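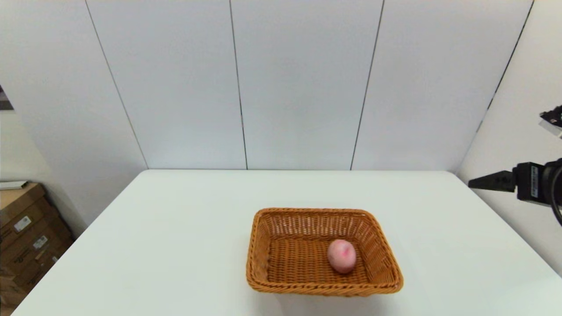

What should a woven basket on a kitchen table be used for?

One kind of thing at a time. Potatoes, or onions, or the mail. If you mix them it becomes a junk drawer with no lid.

1 January 2019

I moved apartments in Usten in December and set up the new kitchen from nothing, so this thread is what I learned about baskets. It's a small subject. I'll keep the posts short.

Shape first. A shallow rectangular basket beats a deep round one for food. In a deep one the bottom layer gets forgotten. I lost most of a bag of potatoes that way in the old place and only noticed by the smell.

Sloped sides are good for grabbing things but they waste table space. Measure across the rim when you buy, since the base tells you very little. Mine was fine on paper and then stuck out over the Cuvholm shelf by two fingers. It lives on the table now.

Real wicker or plastic weave? Both are sold as "wicker" and from a few feet away I can't always tell. Wet a fingertip and rub the underside. Plant fiber darkens a little. Plastic doesn't.

For potatoes I slightly prefer plastic. You can rinse the dirt out in the sink and leave it upside down on a towel. Plant fiber wants a dry brush, then a damp cloth, then a day near an open window.

The dirt goes where the floor of the basket meets the walls. An old toothbrush gets it out. Brush along the weave – going across it pulls up the ends.

No liner. I tried paper towel and it held the damp against the food. A bare woven bottom lets some air through, and you see crumbs and sprouts sooner.

Potatoes on a table in daylight will turn green, so I only put out what I plan to cook in the next day or two. The rest stay in a paper bag in the closet. Onions get a separate bag on a different shelf.

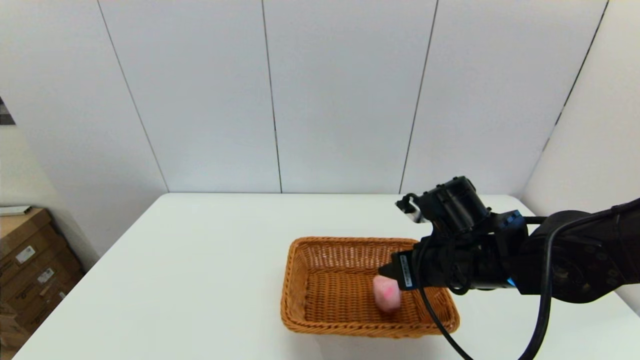

Basket on the white table, one small pink thing in it. Boxes in the corner.

On cost: the Ferken outlet had a set of eight baskets for 43 dollars. I didn't need eight. I bought two singles at Ostrowski Housewares on the way home and paid less altogether, and the rims were better finished.

Check the rim before you pay. Run your thumb all the way around. If a strand lifts in the store it will come undone at home, usually at a corner, and then it catches on sleeves.

If a strand does come loose, tuck it back under two crossings and put a dot of wood glue on it. Clothespin overnight. I've done this on an older basket and it has held since spring.

A white table shows every bit of soil, so I pick the basket up once a day and wipe under it. Lift it. Don't slide it, the rough underside can scratch a painted top.

Several replies on my last kitchen thread asked about fruit. Same rules, except I would skip anything soft. The weave leaves marks on ripe peaches and pears. Lemons are fine.

Also asked: do I label the baskets? I don't. They're open on top and I can see what's in them. Labels are for the boxes, which I'm still unpacking – two of them say KITCHEN and had winter boots inside.

Next thread will be on the closet shelf and the paper bags. If you have a good way to keep onions from rolling off a wire shelf, reply to this one.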